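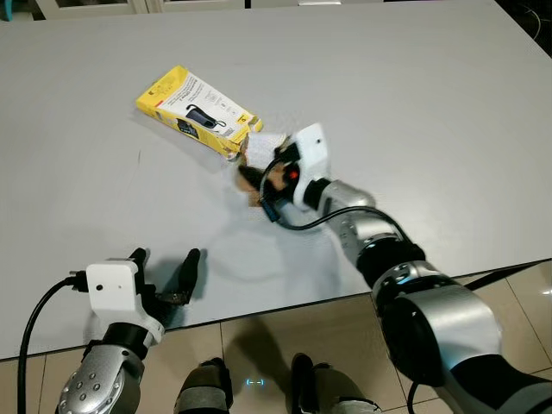 4.2 Keeping and discarding the carton

We asked each household what became of the outer carton after a small electrical item was brought home. Of the 74 households in the Sillside sample, more than half still had at least one such carton a year after purchase. Most were in lofts or on top of wardrobes. Few people gave resale as the reason. The usual answer was the warranty, although only seven households could say where the warranty terms were printed.

The way a carton is first opened seems to matter. A box whose flap has been lifted can be closed again and stacked. One that has been ripped tends to go out with the paper recycling the same week. Figure 1 has a yellow and white carton that appears torn at one end, with a crumpled paper insert sticking out. In our coding this counts as "end damage," the category most often reported for narrow boxes. Inserts were coded separately — they are often thrown away before anyone has read them.

Diary entries support this. Households in Niturbridge wrote down each package opened over three months, giving 1440 usable entries. Entries made in the evening were shorter and mentioned scissors or a knife less often than those made on Saturday. We take this as a sign that people opening a package after work use whatever is nearest, including their hands. 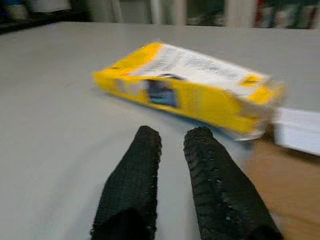

Storage space had a weaker effect than we expected. People in small apartments kept nearly as many cartons as people with a garage, but they put other things inside them, such as cables, spare bulbs and letters. Chowdhury and Malik coded these as "reused in place." The label caused some trouble at the second coding round, when a carton holding only its own instructions had been counted as reused by one coder and as kept by the other. We settled on kept.

Collection days differed between the two towns, and we did not correct for this.

Don't miss new papers. Enter your email to get the monthly newsletter. No thanks

Comments (3)

Llinos Trevor
Was the diary on paper or on a phone? I ran a paper one and lost a lot of the weekend entries.

Noreen Talpur
Paper, with a reminder text at 8 p.m. The blank form is in the appendix.

Tanveer Soomro
I'd like to see end damage split by board thickness. Thin board rips along the fold whatever you do.

Contact: Laiba Memon, Idico Household Studies | © Idico. All rights reserved. | Back to top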